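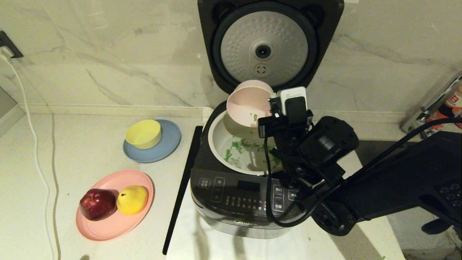 Why does the rice cooker know when to stop, a reader asked after our last page on kitchen tools, if it has no eyes and cannot taste the rice? Another reader added that a pot on the stove never seems to know.

Both readers have noticed something important. A pot on the stove keeps heating until a person turns off the burner. A rice cooker turns down its own heat at the right time, and it does so by paying attention to one thing: temperature.

This page is part of the Dasta Kitchen Science series for young readers. It was last reviewed on 9/23/24.

What is inside a rice cooker?

A rice cooker is a pot inside a case. The part that holds the food is called the inner pot. In many cookers it can be lifted out and washed. The pot in the cooker on this page is white inside and has a wide rim.

Under the inner pot of a common electric cooker is a heating plate. When electricity flows through it, the plate becomes hot and passes its heat to the pot. In the middle of the plate there is usually a small sensor that touches the bottom of the pot. A sensor is a part that measures something. This one measures how hot the pot is.

How does it know the rice is done?

When rice and water go into the pot and the cooker is switched on, the water warms up until it boils. At sea level, water boils at 212 degrees Fahrenheit. As long as there is plenty of liquid water in the pot, the temperature stays close to that number, even though the heating plate is still working. The extra heat is used to turn water into steam.

While this is happening, the grains of rice are soaking up water and becoming soft. After a time, the rice has taken in most of the water and the rest has left as steam. Now the temperature at the bottom of the pot can climb higher. The sensor notices the change, and the cooker turns the heat down or off. Many cookers then switch to a gentle setting that keeps the rice warm.

So the cooker does not know anything about rice. It knows that the pot has become hotter than boiling water.

A note on mountains: water boils at a lower temperature in high places, where the air presses down less. In the mountain village of Carhuamaca, families who write to us report that their rice needs more time and a little more water.

What does the lid do?

The lid has more work to do than most people suppose. Look at the underside of the open one. The round metal-colored plate is covered in small raised dimples. Steam that touches the inside of a lid cools and turns back into drops of water. This change is called condensation, and you may have seen it on a bathroom mirror.

The black ring that runs around the plate is a gasket. A gasket is a soft ring that fills the gap between two parts. It helps to hold the steam in, so that the top layer of rice cooks as well as the bottom layer.

A cooker must also let some steam out, or pressure would build up inside. The round black part at the center of the lid is the steam vent. Hands and faces must always be kept away from a vent while the cooker is on. Steam can burn skin very quickly.

Can other foods go in?

Yes. Rice is often cooked together with other foods, and chopped greens are a favorite in many homes. Leafy greens are thin and need only a short time in the heat. If they go in at the start, they turn dark and very soft. If they go in near the end, they keep more of their color.

Small pieces of chopped leaf like to cling to the side of a bowl when it is tipped. Water on the leaves is the cause – a thin film of it acts like a weak glue. A soft spatula or a spoonful of water will bring the last pieces down.

Try it with an adult

The Favow Children's Workshop uses this activity each August. It needs no cooker and no heat.

You will need two clear cups, dry white rice, cold water and a spoon.

1. Put 3 spoonfuls of rice into each cup.
2. Add 6 spoonfuls of water to one cup only.
3. Leave both cups on a counter for 48 minutes.
4. Take a few grains from each cup and press them with the back of the spoon.

Write down what you notice. Which grains look whiter? Which ones break more easily? Soaked grains have begun to take in water, but they have not been cooked and should not be eaten.

Words to remember

Condensation: the change from steam or water vapor into liquid water.
Gasket: a soft ring that seals the gap between two parts.
Sensor: a part that measures something, such as heat.
Vent: an opening that lets steam or air pass through.

Teachers may copy this page for use in class. The matching worksheet is number 19 in the Brurnel Activity Folder, and the next page in the series explains why bread rises.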